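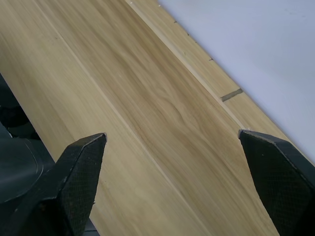

Looking down at the tabletop between the fingers of one of the grippers. The wrist cameras see the work from closer than any person would care to stand.

If you have ever opened a bottle of soda while thinking about something else, you have done a thing that Filipa Amaral has spent the better part of two years trying to write down. One hand holds, the other turns, and somewhere in between the two of them come to an agreement about who is pushing and who is giving way. Most of us learned it before kindergarten and haven't given it a thought since.

Amaral works at Platel, a small research outfit with a taste for household problems, and her project there is called Tinard. (It was named after a café, and the café has since closed.) The idea behind it is simple enough to explain over lunch, which is how she explained it to me, drawing on the back of a parking receipt. Two arms share a job. In the older way of doing things, one program plans for both of them, down to the last little motion. In Tinard each arm runs its own program, and each is trained to guess what the other will do in the next half second or so. When the guess is wrong, the arm eases its grip and waits a beat.

"It's manners, really," she told me. "You reach for the door, I reach for the door, and one of us has to notice."
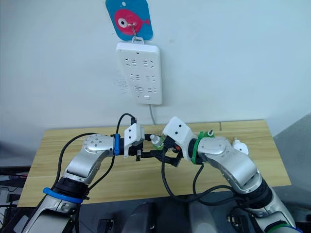
Small parts are where the manners get tested. A bottle leaves you plenty to hold on to, but a cap is mostly edge, and two grippers closing in on the same little piece of plastic have very few good places to put their fingers. Ulises Cuadros, who writes the training code and eats his lunch standing up, showed me plots from the early runs in which both arms squeezed harder and harder, each one sure the other was about to let go. He keeps those plots in a folder named "divorce."

The team trained on 2000 demonstrations, all of them guided by hand, and then tried the method on 14 objects the arms had never practiced with. Compared with the single planner they had been using, the new one dropped things half as often, a cut of 50 percent. I asked Cuadros whether he was pleased, and he said he was pleased with the bottles. Anything soft still goes badly, and he would like to talk about that in March, when the next round is finished.

A second lab, Buremberg, has begun running the same code on its own arms, and a colleague there named the waiting behavior "the Claeys pause," after a patient uncle. Amaral pretends to dislike the name, but I noticed it written on her whiteboard.
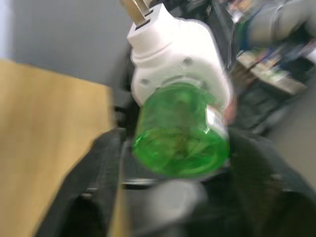
What the Wrist Sees

Each arm gets its own close-up view, and the partner's gripper wanders in and out of it all the time. For a long while the team treated that as a nuisance and tried to train around it, masking out the other arm wherever it turned up. Then Cuadros left the masks off one evening, mostly out of tiredness, and the guesses got better. The blur of a moving neighbor was telling the program how fast that neighbor was going and which way it was headed.

They have kept the masks off ever since. Amaral is now curious how much of the overhead view she can take away before the arms start bumping into each other, and she has a bet on it with Cuadros, the stakes being a very good lunch.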